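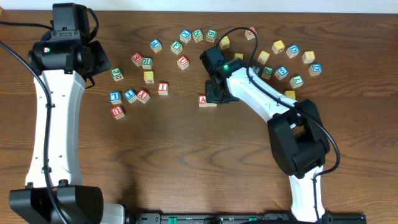
Notes from looking after the two-arm cell at Hamasthorpe, mostly so I can find them again in November when I've forgotten the lot.

---

The right arm had been drifting low at the gripper. Same target, same program, and the fingers ended up 2 mm under where they should be. Left arm was fine all day.

---

First thing I checked was the base bolts. All tight. Then the rail clips, same story. Raelene Sheehan reckoned it was the elbow and I should have started there, seeing as the elbow holds up the whole forearm.

---

Elbow joint, then. Power off at the wall, forearm propped on a foam block before touching anything. If you skip the prop it drops onto the table the second the motors let go. There's a dent near the back edge from the last bloke who skipped it.

---

Two of the screws on the output side had backed out by a quarter turn. Took them right out, cleaned the old threadlocker off with a pick, put new stuff on, did them up in a cross pattern. Left it overnight to cure.

---

While it was apart I looked at the cable. Our rule is that it needs enough slack at the gripper for full wrist rotation both ways. Too short and it tugs on the connector at the end of travel, and the fault log fills up with comms dropouts. Too long and it catches on things. I leave it looped high over the wrist and don't tie it down until past the elbow.

---

The counter on the right arm said 3,758 hours. Blandine Perrin keeps the service sheet and wants that number written down before every power-off, so it's written down.

---

Re-zeroing in the morning. Both arms to the home pose by hand, set zero, cycle power, check again. Do the left one as well even if it's behaving, otherwise the two don't agree on where the middle of the table is.

---

The test is a pick and place with the alphabet blocks, 200 picks, both arms sharing the table. They're good for this. Cheap, all cubes, and a low gripper knocks them over or scrapes the table, so you hear it straight away.

---

Result with the right arm back together: 97 per cent clean picks. The misses were nearly all blocks sitting hard up against a neighbour, where one finger can't get down the gap. That's a grasp planning thing and I've left it alone.

---

Finger pads are next. Left gripper's pads are going shiny. I've ordered a set from Pernorine and will swap both sides together so the grip settings can stay matched.

---

Still to do: paint pen marks across the elbow screws so we can see if they've moved without getting a driver out.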